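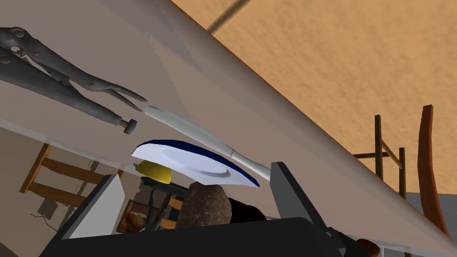

Mine came out of the case and slotted fine on the first note, but is the third valve slide supposed to be that stiff? I play second cornet in a town band and I need it to move.

Good question, and I get it a lot! Yes, it's snug on purpose. Put a little slide grease on it, work it in and out for a week or so, and it should loosen up nicely. If it doesn't, send it back to me and I'll lap it for free.

Marchand 215 Cornet in B-flat

I've sold this horn out of my Zerkstead shop for years and I still take one home most winters (my own is getting pretty scruffy). It's a short-model cornet with a shepherd's crook, and it has that round, dark sound you want for old marches and hymn tunes – not much bite until you really lean on it, and then look out!

Finish: clear lacquer or silver plate
Valves: three, monel, top sprung
Bell: yellow brass, one piece
Price: $557 lacquer, silver plate on request
Stock no.: 4000

Comes with a hard case, a mouthpiece, valve oil and a lyre. The lyre fits standard march-size folios, and I'll happily swap it for the longer one if you wear bifocals like I do.
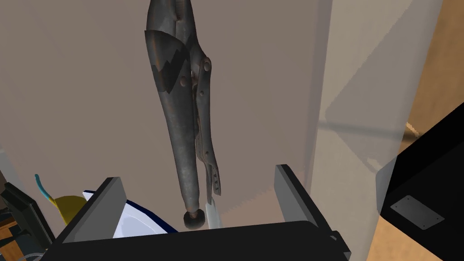 Locking pliers, adjustment screw at the bottom.

Stuck mouthpiece? Please don't twist it! Bring it by or mail it in and I'll use a proper puller, no charge if you bought the horn from me.

Shipping is $15 anywhere in the lower 48. Band directors, ask me about the Grukthorpe stands too – they fold flat and I'll put them in the same box if they fit. The next batch of silver horns is due in November, and I'm already taking names.

Page updated 5/21/22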